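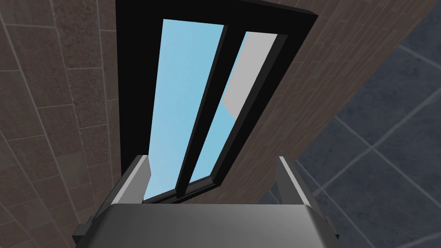
Arquivado em: Relatórios de projeto | Habitação e energia

Relatório de progresso ao fundo Kadlec, 2 de novembro de 2021

O presente relatório cobre o trabalho feito desde maio no bairro de Plerkden, no âmbito do projeto Sason, de melhoria do conforto térmico em casas antigas.

Até hoje foram visitadas 328 casas. Em 6 delas não foi possível entrar, apesar de várias tentativas, e vamos voltar a contactar os moradores por carta. Os questionários estão quase todos introduzidos na base de dados. Falta rever as respostas sobre o consumo de gás, que muitas famílias deram por mês e outras por ano.

A principal queixa continua a ser o frio junto das janelas. A associação Vovow, nossa parceira, entregou mais de 1000 metros de fita de vedação e fez a formação dos moradores em duas sessões. A segunda teve menos pessoas do que esperávamos, porque coincidiu com as festas da escola.
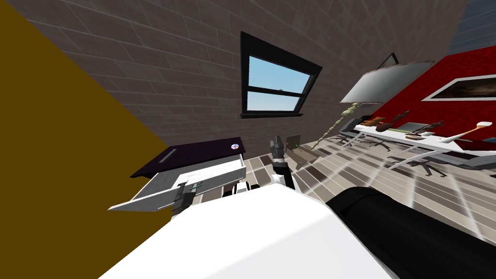 Janela de caixilho preto em parede de tijolo cinzento.

Quanto ao orçamento, pedimos autorização para passar 800 euros da rubrica de deslocações para a rubrica de materiais. As visitas foram feitas a pé na maior parte dos casos e o preço da fita subiu durante o verão. O total aprovado não muda.

Temos um atraso de três semanas nas medições de temperatura. Os aparelhos chegaram tarde e dois tiveram de ser trocados. A equipa começou as medições pelas casas viradas a norte e seguirá depois para a parte baixa do bairro. Enviaremos a tabela dos resultados com o próximo relatório, juntamente com as faturas em falta.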